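Murkiris Garment Unfolding: Frequently Asked Questions

What is Murkiris?

Murkiris is a two-arm manipulation policy that flattens crumpled garments on a work surface. It was trained on 3,695 teleoperated episodes recorded at the Plokthorpe lab.

How does it choose where to grip?

A grasp network scores pairs of points on the visible cloth. The pair with the highest predicted gain in covered area is passed to the motion planner. Pairs that would cross the arms are discarded first.

Do both grippers close at the same time?

No. One arm takes its point and holds, and the second point is then scored again from a fresh view. Cloth shifts during the first grasp, and the original second point is often off by the time the other arm gets there.

With the red and white garment, the left gripper has the white section at one end pinched between its fingers. The right gripper is open at the opposite end.

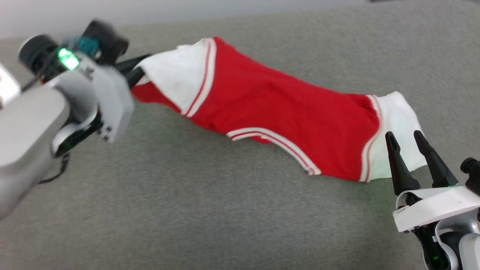 How is a result scored?

Coverage is the visible cloth area divided by the area of the same garment laid flat by hand. A trial ends at 95 percent coverage or after ten actions — whichever comes first. The test set has 485 trials.

Does the color of the garment matter?

Less than expected. Trim and panel borders help the network more than hue does. Single-color knits remain the weakest group.

What is the baseline?

The Kwofie heuristic, which always pulls the two most distant visible corners. Each method gets the same starting states, reset from the Prallberg crumpling protocol.

Can I train on my own garments?

Yes. Fine-tuning needs 200 episodes per garment type. With 100 the policy runs, but regrasps become frequent. Camera calibration must be redone if either arm base is moved.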